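Budgeting for a kitchen robot

Budgeting for a kitchen robot is the work of figuring out, ahead of any purchase order, what it will cost a lab, a care home or a small company to put a robotic arm to use around refrigerators, drawers and counters, and to keep it useful once the newness has worn off. It is a wider subject than the price of the arm, although the arm is where nearly everyone starts, and it takes in the gripper, the sensors, the mounting, the software, the training of staff and a good many humble items such as spare finger pads and cable ties.

Starting with simulation

Most plans these days begin with a simulated kitchen. A virtual arm can be set down in front of a virtual refrigerator and asked to reach the shelves long before anyone has signed for the real thing, and buyers who take the time to do this tend to come away with a much shorter shopping list (and sometimes a different one altogether!).
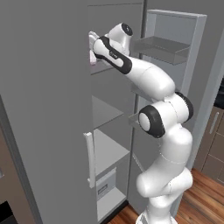

Reach is the figure that moves the price more than any other. A longer arm needs a stiffer base, a stiffer base weighs more, and a heavier base may call for work on the floor, so a modest change at the top of the quote can travel all the way down the page. The Katport planning guide, which is handed around a good deal among small labs, suggests pricing each project with two arm lengths side by side and leaving both columns in the file until the trials are over. It also asks buyers to write down the highest shelf and the lowest drawer they care about, and to leave everything else out of the first year.

Grippers and cameras

The gripper is commonly quoted apart from the arm, and it is easy to underfund. A plain two-finger gripper will serve for many household jobs, but the width it can open to, the shape of the fingers and the softness of the pads all need to be settled with real objects in mind. In the Moneo method of costing, the gripper and its spares are given their own line, set at 20 percent of the price of the arm, and any money left over at the end of the year stays on that line.

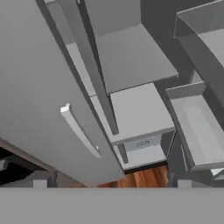 Cameras belong on the same sheet. A wrist camera moves with the hand and gives a close view of the work, while a fixed one takes in more of the room, and a team that plans on only one often finds itself going back for the other. Mounts, cables and a computer able to handle the pictures should be priced at the same time, together with the hours needed to set everything up and check it again after the arm has been moved.

Time and people

Labor is the part of the budget that grows quietly. A first trial of 8 weeks is a common allowance, with 4 of them given over to simulation and the rest to setting up the equipment and teaching the staff to use it. The Yeo worksheet, a simple one-page form, puts the hours of the people beside the cost of the machines, so that a cheaper arm with a harder setup can be compared fairly with a dearer one that comes ready to run. 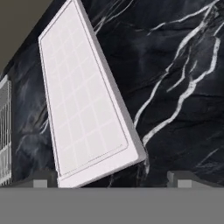
Choosing the tasks is part of this stage too. Large flat things, thin-walled containers and anything that must be handled near a wall ask more of an arm than a box on an open shelf, and it is sensible to price the easy jobs first and treat the harder ones as a second round. Each task added to the list brings its own test objects, its own practice time and, quite often, its own set of fingers.

Leasing and upkeep

Leasing suits groups that are still unsure of their needs. Under the Hemetti model, a lease runs for two years and the simulation license is counted as part of the monthly payment, with service visits billed separately. Outright purchase generally works out better for a team that expects to keep the same arm on the same tasks, provided that money has been set aside for repairs, software renewals and a replacement gripper.

See also: Equipment leasing; Robot simulation; Service robot; Total cost of ownership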